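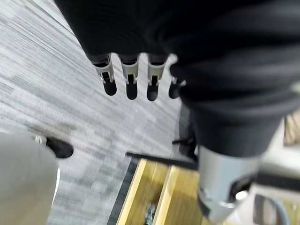

件名: Re: 3階集会室の床の件（ストライプのグレーでよいか）
差出人: Loan Tô
日付: 2021年7月24日

Lýです、と書きかけましたが今回はLý館の窓口としてではなく、利用者の一人として返信します。Loanです。

Phongさんのメールから関係するところだけ残して引用します。

> 3階集会室のカーペットですが、替えるかどうかを10月の理事会までに決めたいと思います。
> 今のグレーの縞のものは汚れが目立たないという理由で選んだと聞いていますが、
> 最近「縞が流れて見えて目が疲れる」という意見が二件ありました。
> また、椅子の脚が当たる場所だけ色が濃くなっているようです。
> 無地に替える案、全面を替えずに部分だけ替える案、そのまま洗うだけの案があります。
> 使っている方の感想をください。
> Phong Lại

私は水曜の読書会と月に一度の縫い物の会で使っています。感想を順に書きます。

まず縞についてです。薄いグレーと白っぽい線と濃い炭色の線が混ざった柄なので、糸くずは確かに目立ちません。縫い物の会のあとに掃除機をかけると、見えていなかった糸がかなり取れます。見えないのは良いことでもあり、困ることでもあります。待ち針を落としたときは探すのに時間がかかりました。磁石を持ってきてもらって見つけましたが、無地ならすぐに見つかったと思います。子どもの会も同じ部屋を使うので、針の件は少し気になっています。

目が疲れるという意見は、わからなくもありません。座っているときは何ともないのですが、下を向いて机を運んでいると線が動いて見えることがあります。机を縞に沿って並べるか、縞を横切る向きに並べるかで印象が違います。読書会では窓側から斜めに並べていた時期があり、そのときがいちばん落ち着きませんでした。今は壁に平行にしています。

濃くなっている場所について。椅子の脚の跡だけではないと思います。入口から給湯台までの通り道も少し濃いです。給湯台の前はお茶をこぼした跡で、これは私たちの会にも責任があります。去年、ぬるま湯に中性洗剤を少し入れて布で叩いたところ、乾いてから輪の形が残りました。洗剤が残ったのだと思います。次に誰かがこぼしたときは、先に乾いた布で吸わせて、そのあと水だけで叩いてください。こすると毛が寝て、そこだけ光り方が変わります。

見積もりの話をします。Oanhさんが前に業者のDenduvportに聞いてくれた内容が手元にあります。

・部屋の広さは60平方メートル
・タイルカーペットなら予備を含めて1箱単位で13箱
・洗浄だけなら半日、乾燥まで入れて部屋を使えないのは3日間

金額は理事会の資料に載せるそうなので、ここには書きません。13箱というのは全面を替える場合の数で、部分だけならずっと少なくなります。ただし今のものは継ぎ目のない敷き込みなので、部分だけ替えるには切って剥がすことになり、縞の向きを合わせるのが難しいと言われたそうです。同じ柄が今も売られているかどうかもまだ確認できていません。Oanhさん、わかったらこのリストに流してもらえますか。

私の意見は、今年は洗浄だけにして、全面の張り替えは来年度に回すというものです。理由は二つあります。一つは、前回いつ業者に洗ってもらったのか記録がないことです。洗えば濃い部分がどの程度戻るのか、やってみないとわかりません。もう一つは、下の階の雨漏りの修理が終わっていないことです。先に床を新しくして、あとで天井や配管の工事が入ると、台車で傷みます。

張り替えるときは無地か、無地に近い細かい柄のタイル式を希望します。色は今と同じグレーで構いません。汚れたところだけ外して洗えるのが便利です。Bình Lụcさんの職場ではPluvenというタイル式を使っていて、給湯室の前の数枚だけ入れ替えているそうです。見本を一枚借りられるそうなので、必要な方は直接Bìnhさんに連絡してください。

それから、張り替えとは別に、すぐできることを書いておきます。

椅子の脚のフェルトがだいぶ取れています。Tàiさんが倉庫に残りがあると言っていましたが、先週見たときは棚の上の段にはありませんでした。下の段の工具箱の裏かもしれません。なければ丸型のものを買い足します。角型は端から剥がれるのでやめてください。

掃除機は縞の方向に沿ってかけたあと、もう一度直角にかけてください。一方向だけだと糸が毛の間に残ります。紙パックの予備は給湯台の引き出しです。

最後に部屋の予約のことですが、洗浄をする場合は、読書会を一回休みにしても構いません。縫い物の会はOanhさんに確認中です。ほかの会で動かせない日がある方は、Phongさん宛てに個別に送らず、このリストに返信してください。前回は日程が二重になりました。

Loan Tô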